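Search this site
Enter keywords
Print this page
E-mail this page to a friend

Looking for people who still wear (or hoard, or mourn) other people's clothes

Hi! I'm putting together a book and a small traveling show about hand-me-downs, and I need people to talk to. If you have ever worn your sister's coat, your uncle's work pants, a cousin's prom dress with the hem let down twice, or a sweater that came out of a bag somebody left on the porch, I would love to hear from you. The project is called Grisora, after the street where I grew up, where one brown snowsuit went through every house on the even-numbered side and came back to us with a different zipper.

I've been collecting these stories for a while now in an unorganized way, mostly by being nosy at parties. I have 37 of them written down properly and I'd like to get to 77 before I start cutting. So that's what this call is for. 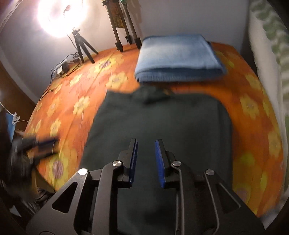 TRETMONT, 26/01/2022

Let me tell you what I'm after, because the last time I put out a call I was too vague and got a lot of very nice e-mails about quilts. I love quilts. Quilts are a different book.

I want to talk about clothes that were worn by one person and then worn by another who knew them, or knew of them. It can be a family thing, a neighbor thing, a roommate thing. It can be something you handed down yourself and then had to watch go by on somebody else (I gave away a green corduroy jacket in college and saw it every day for two years, and I am still not over it). It can be something you refused to wear. Refusals are great. I have only three good ones so far and all of them involve shoes.

The clothes don't have to be old or pretty or still around. One of my favorite talks was with a man who remembered a pair of pajamas in so much detail that I went home and drew them, and he hadn't seen them since second grade.

What you'd be doing

We'd start with a phone call, half an hour or so, just to see whether we like talking to each other. If we do, I'd come to you for a longer visit, or you'd come to me in Tretmont, whichever is easier. The long visit takes most of an afternoon. I record the sound only, and I bring cookies. If you have the clothes, get them out. Don't iron anything! I mean it, I want to see how you keep them.
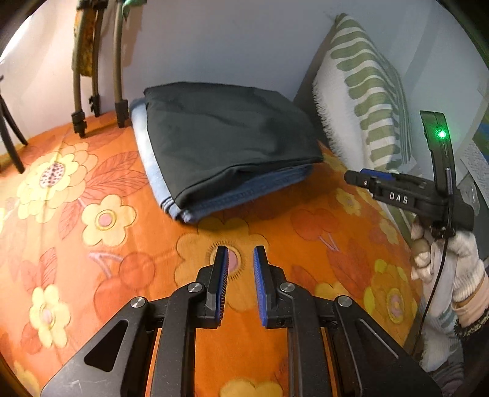

After that I write up what you told me, usually four or five pages, and send it to you. You can fix anything I got wrong and take out anything you wish you hadn't said. People do take things out, mostly about their mothers, and I don't argue. Once you're happy with it we both sign a one-page form, and you keep a copy of the recording.

Some people will also be asked to lend a piece for the show. That's completely separate and you can say no to it and still be in the book. The show opens in August in the old Stojanovska building in Irnberg, upstairs, in the long room with the bad radiators. It'll be up for a month and then it goes on the road in the back of my car until I run out of libraries that will have me. Anything lent gets a tag, a cotton bag and a written receipt, and I drive it back to your door myself.

Who I'm hoping to hear from

Anybody over 18, really. But I can see the gaps in what I have, so let me just say them out loud. I have lots of younger sisters and hardly any oldest children. I'd like to talk to the people at the top of the chain, the ones who got the new stuff and were told to be careful with it because three more kids were waiting. I have almost nothing from twins. I have very little about uniforms — school, band, scouts, hospital, restaurant — and I know those get passed along like crazy. And I would dearly like to talk to someone who did the mending or the altering, for family or for money. My oldest talker so far is 76 and she could tell whose elbow had worn out which sleeve. I want more of her.

If English isn't the language you tell stories in, that's fine. Write to me in whatever is comfortable and I'll find somebody to help us both. I can already manage in German if you go slow and forgive my articles.

You don't need to be a good storyteller. People tell me on the phone that they've only got one little thing and it isn't much, and then the cookies are gone and it's dark out. Fragments are welcome too. If all you have is the name inked on a collar, send me the name on the collar.

Money

It's not a lot, but I don't think people should give up an afternoon for free. Everyone who does a long visit gets a flat fee of $60, paid that day, plus gas or bus fare if you come to me. Lending a piece for the show is another $40. Everybody in the book gets two copies of it. The money comes from a small arts grant plus what I make doing bookkeeping, so if I seem careful about bus fare, that's why.

How to get in touch

Send me an e-mail or a real letter, a paragraph is plenty. Tell me what the thing was, who had it before you, and who had it after, if you know. Tell me where you live so I can work out the driving. Please don't mail me any actual clothes! Somebody did that the first time around, a whole box, no return address, and I've still got it on top of my wardrobe waiting for its owner. If it's yours (two cardigans and a child's raincoat), please write.

You can drop letters off at the front desk in the Stojanovska building if you're in Irnberg anyway. Mark them Grisora and they'll get to me. I pick up every week or so, and I answer everything, though it can take me a little while when it's tax time.

I'm reading replies as they come in and making visits through the spring. There's no hard deadline for the book, but if you might want to lend something for the show I'd need to hear from you by the end of April, so there's time to plan the hanging and print the labels.

One more thing, since I got asked it a lot last time: yes, you can do this together with somebody. Bring your brother. If the two of you remember it differently, I'll write down both, and you can fight about it in the margins when I send you the pages. I had a mother and daughter who disagreed about the color of a coat for nearly an hour, and I kept every minute.

Print this page
E-mail this page to a friend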